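4. Setting up your Pakport parcel scale

Read this section before switching anything on. We know you won't, so the important bits are marked Caution.

4.1 Choosing a spot

1. Find a flat, hard surface. Carpet is neither, whatever the estate agent told you.
2. Keep the scale well away from fans, open windows and tumble dryers. A draught can add a few grams to an empty plate, and you will pay postage on it.
3. Turn the four feet until the bubble sits inside the ring on the rear edge. Patience helps here. So does a torch.

Note: The Birnar base plate is sold separately and fits all models made after December. Older units need the adaptor ring, which comes in the bag you have probably already thrown out.

4.2 Power

1. Slide off the battery cover and fit 2 AA cells, or plug in the mains lead. Doing both is harmless but achieves nothing.
2. Hold the green button until the display shows dashes.
3. Wait for the zero. If it shows any other number, take your hand off the plate.

Caution: Do not use the lead from a Vondell label printer. It fits beautifully and will ruin the scale.

4.3 First calibration

1. Press MODE twice. The display reads CAL.
2. Place the supplied 700 g weight in the middle of the plate. A bag of sugar is not a calibration weight, even a very honest one.
3. Wait for the beep — it is a quiet beep — then lift the weight off.
4. Repeat if the display reads ERR 2, which means something moved. It was usually you.

4.4 Practice weighing

Try a few household things before trusting the scale with a customer's order. Put the basket or box on first, press TARE, then add items one at a time and write down each reading. Our mango came to 235 g. Yours will differ, and we cannot accept mangoes for comparison.

If you get two different readings for the same item, check the feet again (see 4.1), then run the calibration once more. Manole account holders can save readings straight to an order by pressing SEND. Everyone else has a pencil.

Caution: Never leave a parcel on the plate overnight. The scale will slowly come to think of it as normal.

This section was last revised on March 10, 2019. Cleaning and storage are covered in section 5. 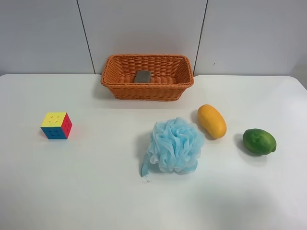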